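Marnatlow Workshop Furniture
Stools and Seating > The Manalo Bench Stool

The Manalo Bench Stool

Anyone who has spent an afternoon perched on the wrong stool will know the feeling — the numb legs, the shuffling about, the slow slide towards the edge of the seat. We had our fill of it in our own workshop at Traltden, and the Manalo grew out of a long run of grumbling over tea. Milagros Zapata drew the first one on the back of a delivery note, and the shape has hardly changed, though the seat has become a good deal kinder!

The seat is solid ash, dished by hand so that it holds you without digging in at the back of the thighs. The legs are ash too, set at a slight splay, and the footrest runs all the way round, so you can turn to speak to whoever is beside you and still have somewhere to put your feet. We finish everything in hard wax oil, which takes tea rings and glue drips in good heart and can be patched at home with a soft cloth and a little patience. 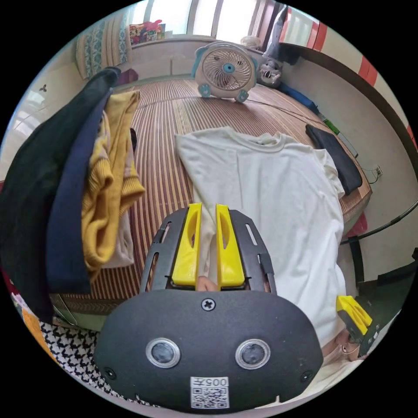
Yellow finger pads on hand-held grippers.

You can have the Manalo in 2 heights. The lower one suits an ordinary table or desk, and the taller one is for standing benches and kitchen worktops. If you're torn between them, measure from the floor to the underside of your bench and send us the number, and Rosalinda Navarro will write back with her advice (she is very good at this, and will probably ask what shoes you wear).

A word about feet. The stool comes with felt pads fitted, lovely on boards and tiles but not much use on rough concrete. For garages and sheds we would point you to the Clakard rubber feet, which push on over the felt and stay put. They come in a set and can be added to your order at any time before it leaves us.

Good to know
Seat: solid ash, hand dished
Finish: clear hard wax oil
Assembly: none, it arrives in one piece
Guarantee: 10 years on all joints
Making time: 24 working days

Each stool is made to order, so please do allow for the wait, especially in May, when half the county seems to be doing up a shed. Yakubu Mohammed glues up most of the frames and signs the underside in pencil. If you would like a different name under there — a birthday, a retirement, a patient spouse — tell us in the notes box when you order and he will gladly add it.

Care is simple. Dust it now and then, wipe up spills before bedtime, and give it a fresh coat of oil when the seat begins to look dry. Spare felt pads are free for as long as you own the stool, so just drop us a line.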